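家事・店舗作業自動化検討会 第8回 議事録

日時 2026年8月11日 14時から16時
場所 Prarnside 2階 調理実習室
出席者 Hằng Kiều(進行)、Tâm Đinh、Trí Khổng、Sang Vũ(記録)、Rania Helmy(Selden 惣菜部門)
欠席者 なし
配布資料 前回議事録、作業別集計表、Selden 店舗の作業一覧

1 前回議事録の確認
修正なしで承認した。前回持ち越しとなった食器拭きの件は、布の扱いの見通しが立たないため今回も議題にしない。

2 現時点の到達点について(Trí Khổng)
集計表に基づき報告があった。前回以降に行った試行は全作業を合わせて163回。途中で人が手を出さずに終わったものを「完了」と数えている。
硬くて形の決まったもの(皿、ふた、保存容器)の移動は、置き場所がおおむね決まっていれば任せられる水準に近い。一方、柔らかいもの、薄いもの、水の中にあるものは完了の割合が大きく落ちる。ここ数か月、この差は縮まっていない。
Rania Helmy から、店舗で人手が足りないのは後者の作業であるとの指摘があった。皿を運ぶだけであれば今の人員で足りている。

3 作業ごとの検討
対象は、餃子の盛り付けと、洗い場に残る野菜くずの回収の二つとした。

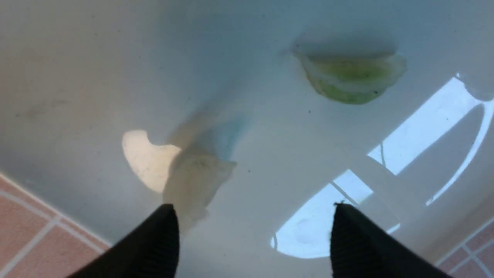
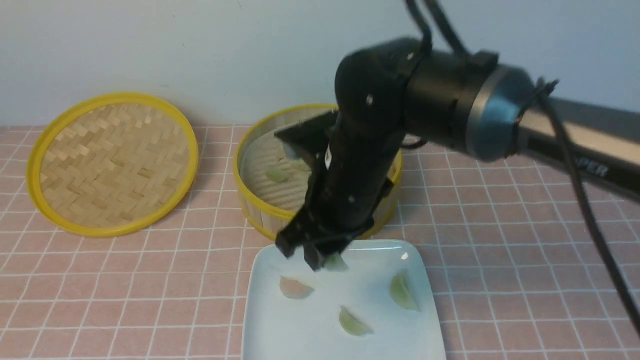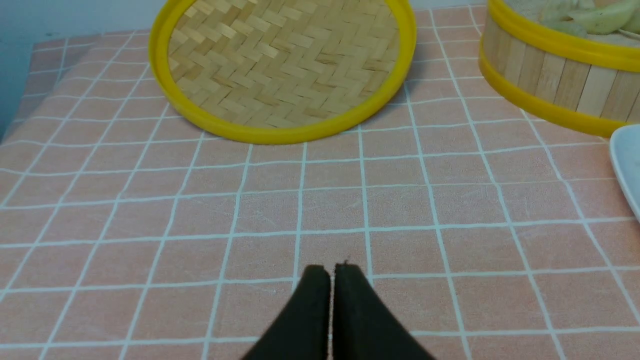

記録 Sang Vũ

3-1 餃子の盛り付け
蒸籠から皿へ一つずつ移す作業。Tâm Đinh の説明では、皮の薄いものは力の加減が難しく、強ければひだがつぶれ、弱ければ移動中にずれる。二本指のグリッパーでつかむ場合、つかむ向きの影響が大きい。半月形の短い方向ではさむと安定しやすいが、蒸籠の中で隣と接していると指を入れる隙間がとれない。
Rania Helmy から、店では蒸し上がりをすぐ盛るので皮同士がくっつくことが多く、人でも箸先で離してから取っているとの補足があった。離す動作と取る動作を分けて考えるべきではないか、という意見に全員が同意した。
並べ方の基準も話題になった。今の手順書には「皿に並べる」としか書かれておらず、向きをそろえるのか、重ならなければよいのかが読み取れない。Selden の店頭基準では向きをそろえることになっているが、家庭ではそこまで求めないという意見が多かった。当面は重なりがなければ完了とし、向きは別の欄に記録する。
速さについて。店舗の熟練者であれば一皿20秒ほどで済む。機械は比較にならない遅さだが、開店前の時間帯であれば遅くてもよい作業はあるとのこと。ただし餃子は冷めると困るため、その例には入らない。

3-2 ふたの扱い
蒸籠のふたは置き場所を決めておけば問題は少ない。縁に段差があり指がかかりやすい。Trí Khổng は、ふたを取る、よける、戻すの三動作を一続きで評価することを提案した。これまでは別々に数えていたため、通しで何回終わるのかが集計表から読めない。提案どおり次回から通しの欄を設ける。
Hằng Kiều から、よけたふたが次の動作の邪魔になる位置に置かれることがあるので、「戻しやすい場所に置く」も評価に含めてほしいとの要望があった。採用する。

3-3 野菜くずの回収
洗い場の白い槽に残ったレタスなどの切れ端を取る作業。三者の中で最も難しいという認識で一致した。
理由として挙がったのは次の点。水面に窓が映り込むと、反射と薄い切れ端の区別がつきにくい。半透明の切れ端は白い底に紛れる。浮いているものは指を近づけると水の動きで逃げる。底に張り付いたものは指先が入らない。
Tâm Đinh は、緑の濃い葉は見つけられても、白っぽい部分は人が見ても迷うと述べた。窓にブラインドを下ろして比べる案が出たが、店や家庭で毎回下ろすわけにはいかないため、下ろさない条件を基本とし、参考として下ろした場合も記録することにした。
Rania Helmy からは、そもそも排水口のかごで受ければよく、一枚ずつつまむ必要はないとの意見があった。Trí Khổng は、目的が清掃だけならそのとおりだが、薄いものを水中から取る動作自体に応用先があると答えた。議論の結果、店舗向けの評価からは外し、家庭向けの課題として継続する。

4 Plurko の試用申し入れについて
Plurko 社から、同社の作業管理ソフトを試用してほしいとの申し入れがあった。Hằng Kiều が概要を説明した。試行の記録を手で表に写している現状は改善したいが、完了の数え方を先方の定義に合わせる必要があるなら受けられない。Sang Vũ が先方に確認する。

5 店舗での試行時期
Selden の Chu 店で開店前の時間を借りる案について。Rania Helmy によれば、11月であれば調整できる見込み。対象は容器の移動とふたの扱いに限り、食品に触れる作業は含めない。衛生面の手続きは Selden 側で確認中。
「もう任せられるのか」と店から聞かれた場合の答え方も相談した。容器の移動は人が近くにいれば任せられる、盛り付けはまだ任せられない、と答えることで統一する。時期の見通しは述べない。

6 次回までの作業
集計表に通しの欄と向きの欄を追加(Trí Khổng)
餃子を離す動作の手順案を作成(Tâm Đinh)
Plurko 社への確認(Sang Vũ)
Chu 店の通路幅と作業台の高さを測る(Rania Helmy)
手順書の「皿に並べる」の書き直し(Hằng Kiều)

7 その他
指先の当て材の交換時期について質問があった。現在は目視で判断しており、決まった間隔はない。2回の試行日ごとに点検し、状態を記録欄に書くこととした。
調理実習室の使用後は、槽の水を抜き、蒸籠を乾かしてから棚に戻すこと。
次回の日程は追って連絡する。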